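April
By the product desk, Udodley

The Dritero fabric guard is a water-based repellent for washable textiles, sold in a 300 mL trigger bottle. It is aimed at households that want spill resistance on table linen, seat covers and cotton bags without sending anything out for treatment. The maker is Lachance, and the product replaces a solvent-based aerosol that carried the same name. This review covers the trigger bottle only. A concentrate for machine application is also listed, but our retailer did not have it in stock.

Contents and labelling

The bottle comes with a trigger head, a cap for the spare opening and a folded instruction sheet. The sheet is printed in a small typeface on grey paper and is hard to read under warm indoor light. It gives drying time, ironing temperature and the fibres to avoid, which are silk, acetate and untreated viscose. It does not give a coverage figure. For a product that costs as much as this one, coverage should be on the front label.

The trigger has two positions, stream and fan. The stream setting has no obvious use on fabric. The fan setting gives an oval pattern, wider than it is high, with a heavier deposit at the centre. Overlapping each pass by half evened this out. On plain cotton the overlap was easy to judge because the wet area darkened. On polyester it was harder, and we marked the passes with tailor's chalk.

Method

Test pieces were cut from four cloths: a plain cotton drill, a cotton and linen blend, a polyester table cloth and a printed cotton. All were washed and line dried with no softener before treatment. Softener residue interferes with repellents of this type, and the instruction sheet says so in its second paragraph. Each piece was sprayed flat, left to dry overnight and pressed with a dry iron on the cotton setting, except the polyester, which was pressed on low through a tea towel. An untreated piece of each cloth was kept as a control.

Liquids were applied by dropper from a low height. We used tap water, black tea, red wine, soy sauce and sunflower oil. Each was left for 2 minutes and then blotted with white paper towel. Marks were judged by eye under daylight, before and after a wash.

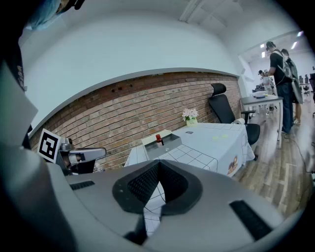

Water resistance on the cotton drill was good. Water stood in rounded beads for the full interval and came away on the towel with no darkening of the cloth beneath. Tea behaved in the same way. Wine beaded but left a faint ring on the linen blend, where the yarn is uneven and the coating seems to bridge the slubs poorly. Printed cloths need a separate note. A fine grid, such as thin black lines on a white ground, is a convenient surface for judging this kind of product, as a spreading liquid can be tracked from one line to the next without a ruler. Small bottles of anything that stains are still better stood in a tray with a rim, as the little brown one with the red cap is, whatever has been sprayed on the cloth. A repellent slows absorption and does very little about a puddle.

Soy sauce was the most difficult of the water-based liquids. It beaded on the drill and the polyester, but dried to a brown edge if a droplet was missed. The edge washed out at 40 degrees on treated cloth and stayed visible on the control.

Oil was the weak point. The label claims resistance to "food oils" with no further detail. Sunflower oil held as a flattened drop for a short time, then wetted through on the drill and the linen blend. On polyester it spread along the surface and could be blotted, but the untreated polyester did much the same. Buyers who mainly want protection from salad dressing or butter should look elsewhere.

Durability

The treatment is said to last for several washes. On drill, beading was still acceptable after the third wash if the cloth was ironed, and poor if it was not. Heat restores a good part of the effect, and this deserves more prominence than its one line on the sheet. After the fifth wash the linen blend was no different from its control. The printed cotton fell between the two.

Crease lines lost their protection first. A tablecloth stored folded will therefore show wetting along the folds well before the flat areas. Rolling the cloth on a cardboard tube reduced the problem.

Feel, colour and odour

Treated drill was slightly stiffer on the day of application and returned to normal after one wash. There was no yellowing on white cloth. A heavy application left a dull patch on the black areas of the printed cotton, which brushed off when dry. The odour is mild and had gone by morning with a window open.

Comparison

The closest alternative on our shelf is the Trurkdale aerosol. It gives a more even coat, dries faster and handles oil better. It also has to be used outdoors and smells strongly of solvent for a day. The Dritero bottle can be used on a laundry bench and refilled from a larger container.

Rating

Water and tea: good. Wine and soy sauce: fair to good, depending on weave. Oil: poor. Ease of use: good, with the fan setting. Instructions: fair. Suitable for cotton table linen that is washed occasionally and ironed each time. Not recommended for loosely woven linen or for cloths that are stored folded over long periods.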